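4. Collecting the Demonstrations

4.1 Why we went back to the people holding the controls

When we started on the laundry tasks, I figured the interesting part of this paper would be the policy. We had a decent network, we had a decent arm, and the demonstrations were going to be the boring bit you get through before the fun starts. Well, I was wrong, and this section is twice as long as planned (Beat cut it down once and I put most of it back).

Our first policy was trained on demonstrations from one person, me, driving the arm by remote control with the Plirno handset. It picked things up fine. It also copied every bad habit I have. I like to hover before a grasp, wiggling a little while I make up my mind, and the policy learned to hover and wiggle too, sometimes until the trial timed out. A wiggle in a person is a half second of thinking. A policy that has learned the wiggle has no thought going on behind it, so there's nothing to end it.

So we stopped, threw those recordings out, and asked a different question: if you show a robot the same cloth task in two ways, by holding the arm and moving it yourself (we call this hand guiding) or by steering it from a chair with a handset (remote driving), what changes in the recordings, and does the trained policy care?

4.2 The two ways of showing

In hand guiding, the arm's motors carry its own weight and the demonstrator grabs it just behind the gripper and walks it through the motion. A thumb switch opens and closes the fingers. You feel the cushion push back when you go too low, and you feel cloth drag a bit when it's caught on something. People pick this up in minutes. I've never seen a new demonstrator fail to get a grasp in their first session this way.

The trouble is that your arm and sleeve end up in the room camera's view, and sometimes your knuckles get into the wrist camera's view as well. A policy trained on those pictures can come to expect a sleeve. We had to replay each hand-guided motion with nobody touching the arm and record the pictures during the replay. Cloth doesn't sit the same way twice, though, so some replays missed, and those were dropped.

Remote driving has the opposite personality. The pictures are clean from the start, no replay needed, and what the demonstrator sees on the screen is exactly what the policy will get. That last point matters more to me than anything else here! If a person can't do the task from the wrist view, I don't think we should expect the policy to. But you feel nothing through the handset, and you learn to judge height by watching how the fingertips sit against the weave of the fabric, a skill that takes a while to come and disappears over a long weekend.

We used 36 demonstrations per method for each task, and 3 tasks: lift a bunched cloth off a soft surface, move one garment without dragging its neighbor, and drop a garment in a bin. All of it was done on a padded surface, partly to punish anyone who came in too hard. A stiff table would have been easier to model. We wanted the give, though, because fingers can press down a little past the cloth and scoop, and we were curious which group of demonstrators would find that trick first.

4.3 What the wrist view gives you, and what it doesn't

Figure 3 is the wrist view for the second task, with the fingertips just above the gray fabric, the bunched red cloth off to the left, and the flat jersey with the black and white "2" running under the left finger. From here a demonstrator has to commit to one red thing and leave the other alone. 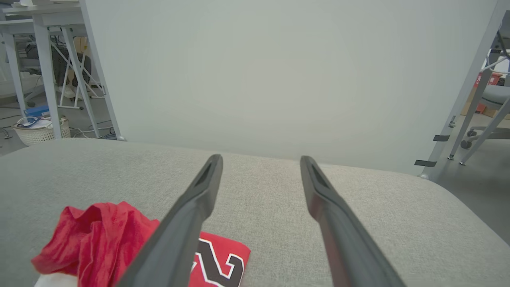
Figure 3. Wrist view, two-garment task.
Words and figure by Everett Achterberg, with Beat Wyss
Filed under: teaching by hand, cloth handling

I picked this view because it holds most of what people complained about. Start with color. Both garments are red, the folded one deeper than the other, and on a small screen late in the afternoon that difference gets thin. Demonstrators told us they ended up using shape as their cue, wrinkles against smooth, and the printed number when they could see enough of it. Part of the numeral is behind the finger, so "look for the 2" is weaker advice than it sounds.

Then there's the finger itself. A gripper finger close to a wrist camera is enormous, and it covers the exact patch of cloth you care about. Hand guiders mostly didn't notice, since they were standing next to the arm and could just lean over and look. Remote drivers noticed right away and came up with a move we started calling the peek: slide sideways a little, look, slide back, go down. It's a sensible thing to do. It also shows up in the recordings as a sideways motion that has no purpose unless you know what was hidden a moment earlier, and a policy that only gets the current picture can't know that.

We argued about the peek for weeks. Beat wanted to trim it out and I wanted to keep it in and give the policy a short memory of past pictures. We tried both. Trimming was worse on the two-garment task and made no difference on the other two, so I won that one (Beat would like it noted that he won the argument about lighting).

The background is the last piece. A big pale panel sits behind the cushion and keeps the middle of the view quiet, but past it on both sides you still get the room: desk legs, chairs, a basket on the floor, cables. We left all of that alone. A colleague at Zusard suggested curtaining off the whole area, and I can see the appeal, but I wanted a policy that had met a chair before.

4.4 Coaching the demonstrators

Each demonstrator got the same one-page sheet, revised twice along the way. The version we ended with read, in full:

Look first, with the arm still. Decide which garment before you move.
Come down slowly over the last hand's width.
If you miss, open the fingers, go back up, and try again. Keep recording.
Don't tidy the cloth between tries.
Stop when the garment is clear of the surface and hanging.

The third line was the big one. In the early sheet we asked people to restart after a miss, and we got a beautiful set of recordings in which every grasp worked. The policy trained on them had never seen a failure, so after its first miss it would carry an imaginary shirt all the way to the bin and drop it with great care. Once misses and second tries stayed in, it began trying again too. Anyone who has worked on imitation will be nodding here, and I knew it from my own reading as well, but I still wrote the first sheet wrong.

"Decide before you move" was Beat's line, and it was aimed squarely at my wiggle. It moved the thinking to the front of the recording, where the arm is still and we can cut it.

The fourth line caused grumbling. People really want to smooth out a rumpled cloth! One demonstrator admitted to me that leaving it alone felt rude.

4.5 What we saw

We ran 118 trials with the final policies, mixing the tasks and switching between the hand-guided and remote-driven versions in shuffled order. The full success table is in Section 5 and I won't spoil it, but the character of the mistakes belongs in this section, because it traces straight back to the demonstrators.

The hand-guided policy is quick and a bit rough. It goes down with confidence, presses into the cushion, and scoops, which is what people do when they can feel the bottom. It's very good with a bunched cloth. With a flat, folded garment it tends to skate over the top, since a human wrist makes tiny corrections by touch that never leave a trace in the pictures.

The remote-driven policy is slower and looks more careful, and it's the one I'd trust near a second garment. It keeps to its target more often, and when it misses it misses high, closing on air above the cloth. That's the same mistake all of our remote drivers made in their first sessions. I went back through those early recordings and found we had left far too many of them in.

We also tried mixing the two sets. I had hoped for the best of both and got something moodier. Near the surface the mixed policy sometimes started a confident push and then backed out of it, as if two people had hold of the handle. Adding a tag that told the policy which method each recording came from cleared most of this up, and at run time we simply set the tag to whichever style we wanted. The Thibodeaux arm has a force reading at the wrist that we didn't use, and feeding it in would be my first change if we ran this over again. Beat's first change would be a smaller set of fingers.

4.6 Loose ends

A few details for anybody planning to repeat this. We recorded pictures and arm positions on the same clock, and before we did that, the remote-driven set was quietly garbage: the picture lagged the hand by just enough that the policy learned to close late. Check this before you collect anything. The label tool from Predisow let us mark misses as we watched, which saved a second pass, though its keyboard shortcuts are the reason one batch from February is tagged entirely as misses and had to be relabeled.

Sessions were kept short. Remote drivers got sloppy sooner than hand guiders, and you can see it in how high they stay above the cloth as a session goes on. We let people quit whenever they liked and discarded nothing for being slow. The fingers were wiped down at the start of every session, as lint changes how cloth slips out of them, and the garments went through the wash once, midway, and came back noticeably softer. We didn't correct for that, and both methods were used before and after the wash.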